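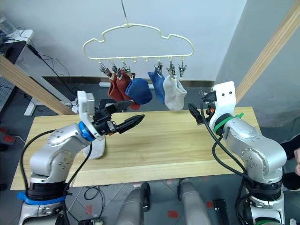
Does a practice test count for anything if you took it on the old question set? For practice, sure. For the citizenship interview it counts for nothing, and the packet we hand out should say so on page one, where the eye lands, and not on the back under the bus times.

Notebook, Noratdale citizenship prep workshop
March 29, 2018

Spent the morning on the packet. It has grown again. I would like to meet whoever keeps adding clip art of eagles, and then I remember that I have the only login.

State of things: the Gruvell building has us through the end of the season, same room, same radiator with opinions. The new handout is at the printer (Starko, who once again asked if we wanted it laminated, as though people were going to read about residency requirements in the bath). I ordered 96 copies. Last October we ran out and I ended up reading the travel section aloud like a bedtime story.

The travel section is still the part that trips people up. They remember the big trips. They forget the weekend over the border for a cousin's wedding, and the form does want the weekend. I rewrote the instructions to say "every trip, including the boring ones." We'll see if that survives proofreading.

Ran the mock interviews after lunch. Changes from last time:

I asked the questions out of order. Everybody had learned them as a song, more or less, and if you start in the middle of a song people have to hum their way back to the beginning.

I made myself talk at normal speed. My teaching voice is slow and kindly and no officer on earth uses it.

I added small talk at the start. "How was the drive in?" got a very good answer about the Constitution.

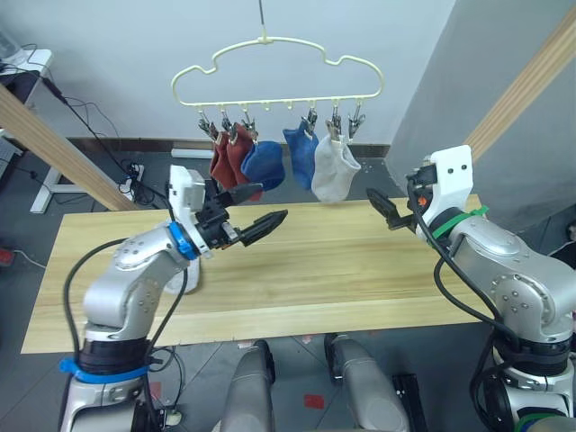 A note left in the margin of the sign-in sheet says the small talk was the hardest part of the whole afternoon and could we please do more of it, also that the word "oath" should be explained before anyone is asked to take one. Fair on both counts. I had been explaining "allegiance" for six weeks and stepping right over the shorter word.

So, the plan for next session is to begin with ten plain questions about weather, parking and breakfast, and only then get to the branches of government. I'll write them on cards. I have a box of cards from a previous improvement of mine, which had a color system that I no longer understand. Green may have been history.

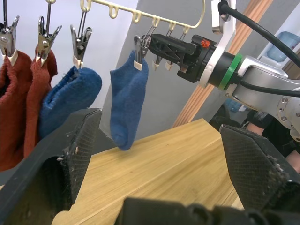
The writing practice needs the same treatment. We've been dictating sentences that sound as if they were carved over a courthouse door, and people freeze. Short ones first, with the names of months and presidents mixed in, and let them cross things out. Several people asked if a spelling mistake sinks you. My answer got long. I need a short one, and it needs to match what the official guide says, so I'll look up the wording and paste it at the top of the sheet.

Coffee: the Zoëga ran out at the break. Morale followed.

To do before next session:

1. Call Starko and say no to lamination, again.

2. Put "bring your green card and your old passports" in the reminder message. Three people came without either and we filled in the dates from memory, so those pages will have to be done over.

3. Fix the page that lists the fee. It is out of date and I'd sooner print a link than a number.
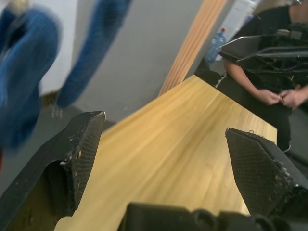

4. Ask Gruvell if we can have the room for the ceremony send-off in October. Cake is allowed, candles are still under discussion.

5. Write a half page on what happens at the ceremony itself: arrive early, hand in the green card, stand up, say the oath (now explained), sit down, get the certificate, check the spelling of your name before you leave the building. That last bit in capitals.

6. Take out the eagles. Maybe keep one.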